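# Tralholm bench, Saturday sorting

Hi again! I've been pulling the parts drawers to pieces at Tralholm. The list is up to 677 parts now (I know, I know), with 24 still waiting for a label.

## Boards and harnesses

I do love a round red board. The harness next to it has loose bare ends on the right, so it goes in the "finish me" pile with the Jilley leftovers. 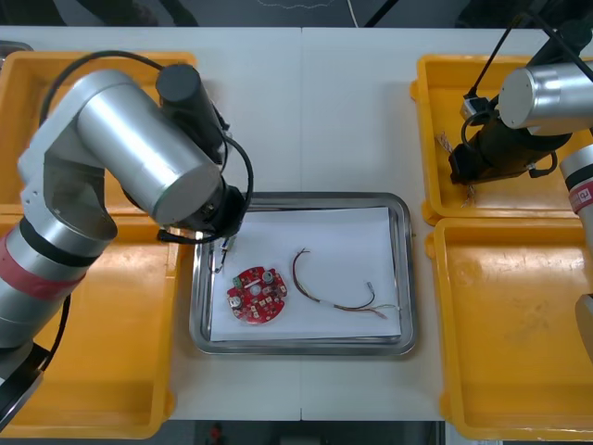
Begum wrote in to ask if I label harnesses by color or by connector. Connector first, every time! Colors get a second line on the tag if there's room, and on the little Mamix tags there usually isn't.

## Twisted pairs

Blue and white, two pairs coming out of a black jacket, each one curled over into a loop at the top. I could look at twisted pair all day. Short lengths like this go in the offcuts drawer, and anything over 50 centimeters gets coiled and hung up.

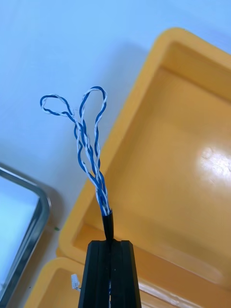 One reader says I should leave the pairs twisted until the minute I need them, and that untwisting early only makes a mess. Fair enough, I'm doing that from now on.

Next up is the screw drawer. Wish me luck!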